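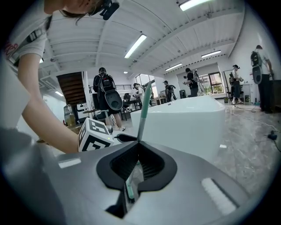

How a Bathtub Holds Water

A bathtub is a large container for washing the body. It has to do four jobs. It must hold water without leaking, carry a heavy load, keep the water warm for a while, and empty when the bath is over.

The shell

The main part of a tub is called the shell. Many modern shells are made of acrylic, a hard plastic. A flat sheet of acrylic is heated until it is soft and then pulled down over a mold by suction. When it cools, it keeps the shape of the mold. Layers of resin and glass fiber are added to the back to make it stiff. Other tubs are made of steel or cast iron with a coating of enamel. Enamel is a kind of glass that is melted onto the metal.

The surface of a tub is usually smooth and glossy. Soap and dirt stick less firmly to a smooth surface than to a rough one. Scratches give dirt a place to collect, so gritty cleaning powders should not be used on acrylic.

The rim

The top edge of the tub is the rim. On most tubs it is curved or folded over. A thin, flat edge bends easily. A curved edge resists bending, in the same way that a folded sheet of paper is stiffer than a flat one. The curve is also safer to lean on.

Built-in and freestanding tubs

A built-in tub is fixed against one or more walls. The gap between the tub and the wall is filled with a flexible seal. A freestanding tub does not need a wall to hold it up. Its outside is finished all the way around, and a person can clean it from any side there is room to reach. Many freestanding tubs have rounded ends, which leave no sharp corners for people to bump into.

How heavy is a full bath?

Water is heavy. One gallon weighs a little more than eight pounds. The Pokness, a small tub made by Danero, is 22 inches deep on the outside. Its makers tested the floor supports with a load of 2,444 pounds, much more than the tub, the water and one bather weigh together.

Where the water goes

The bottom of a tub looks level but slopes slightly toward the drain. Gravity pulls the water down the slope. Under the drain is a curved pipe called a trap. A small amount of water stays in the trap after the tub empties. This water blocks smells from the sewer pipe.

Near the top of most tubs is a second opening, the overflow. If the water rises too high, it runs into the overflow and down to the same drain pipe.

Cleaning a tub

Rinse the tub after each bath. For a full cleaning, an adult should choose the cleaner and open a window or turn on the fan. A long handle lets a person reach the far side without climbing in. Wipe the inside from the rim down to the drain, then rinse again. Dry the rim with a cloth. Drops left to dry can leave white marks, which are minerals from the water.

Words to know

Acrylic: a hard, shiny plastic.
Enamel: glass melted onto metal.
Overflow: an opening that stops a tub from filling too high.
Trap: a bend in a drain pipe that holds water.

Page updated 17/01/2025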